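Uretti film review archive opens to all readers

The film review website Uretti has opened its complete archive to the public. From this month, all 800 reviews can be read without payment and without registration. Until now, only the newest texts were free, and the older ones could be found only by members of the mailing list.

Uretti was started by the critic Imre Bozsik, who wrote the first reviews alone in the evenings after work. Today the site has 3 regular writers: Mr Bozsik, Orsolya Bakos and Anil Nadar. They write on new cinema releases, on older films shown again at festivals, and on documentaries which did not receive much attention in the press.

"Many readers wrote to us and asked for a review they remembered from years ago," says Imre Bozsik. "We had to send it to them by e-mail, one by one. It was a nice contact with people, but it took the whole morning. Now they can find it themselves."

The texts were moved to the new site by the web studio Dromik. During this work Erzsébet Kiss, the editor of the archive, read every review again. She corrected spelling mistakes, wrong release years and names of actors. The opinions of the writers were not changed, also where they think differently today. In such cases the writer could add a short note under the old text, and 100 reviews have received such a note.

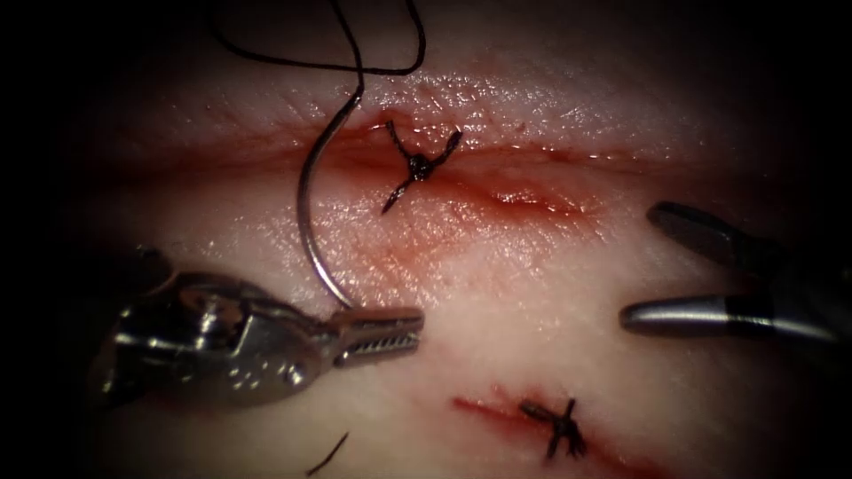
What is new on the site

Readers can now search by title, director, country and writer. Each review shows the length of the film and the language in which it was seen – original or dubbed. The old star ratings have been kept, but they stand at the end of the text, because the writers would like the review to be read first.

The archive also includes 450 short notices which were printed in the Giltitz cinema programme and were never on the internet before. Gergely Rácz typed them from the paper copies. Some numbers of the programme are still missing, and the editors will be thankful to anybody who has kept them at home.

Comments are open under the new reviews only. Comments under the older texts will follow in January, when the editors have more time to read them.

The next series of articles, written by Orsolya Bakos, will be about sound in horror films. The first part is in preparation.

Questions from the press are answered by Erzsébet Kiss at the Uretti editorial office. Interviews with the writers are possible in English and Hungarian, please ask in advance.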